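Doppelarmzelle Brestach 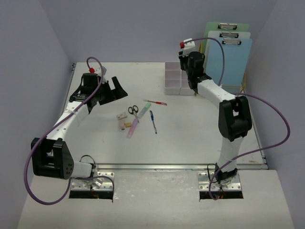
Die beiden Arme der Zelle über der Tischplatte, dazwischen Schreibwaren; hinten rechts die Klemmbretter.

Die Doppelarmzelle Brestach ist ein Tischaufbau mit zwei Roboterarmen, der in der Werkstatt Selcombe zum Greifen und Sortieren kleiner Büroartikel betrieben wird. Eingerichtet wurde sie im November 2018 von Zlatko Nedeljković, auf den auch die bis heute gültige Wartungsanleitung zurückgeht.

Aufbau

Beide Arme sitzen an der Vorderkante der Tischplatte auf gelochten Metallplatten. Das Lochraster ist eine wunderbar einfache Lösung: Ein Arm lässt sich versetzen, ohne dass neu gebohrt werden muss! Die weißen Armglieder sind durch schwarze Gelenke verbunden und enden jeweils in einem schwarzen Greifer. Wände hinten und an den Seiten fassen den Arbeitsraum ein. Neben Stiften, Textmarkern und einer Schere gehören ein weißer Fächerkasten und drei Klemmbretter zur Ausstattung.

Kabelführung

Die violetten Leitungen laufen von den roten Steckern an den Handgelenken in weiten Bögen zurück zu den Sockeln. Die großzügigen Schlaufen sind Absicht und eine der schönsten Eigenheiten der Zelle, denn so bleibt das Handgelenk auch in den Endlagen frei beweglich. Ein früherer Versuch mit eng anliegenden Leitungen (intern »Bikach« genannt) wurde nach 22 Betriebstagen aufgegeben, als sich wiederholt ein Stecker gelockert hatte.

Einrichtung

Nach jedem Versetzen wird zuerst der linke, dann der rechte Arm in Grundstellung gefahren. Anschließend folgt der Abgleich nach Vlachou, bei dem beide Greifer nacheinander dieselben 41 Punkte der Tischplatte anfahren. Weicht einer um mehr als 2 mm ab, werden die Schrauben der Sockelplatte gelöst, der Arm neu ausgerichtet und der Abgleich wiederholt. Ein vollständiger Durchgang dauert rund 74 Minuten, und es ist eine Freude, wenn danach beide Arme denselben Stift auf Anhieb treffen.

Wartung

Stecker und Greiferbacken werden vor jeder Schicht geprüft, die Sockelschrauben monatlich. Im April steht die große Durchsicht an, bei der die Gelenke einzeln bewegt, auf Spiel kontrolliert und die Leitungen bei Bedarf getauscht werden.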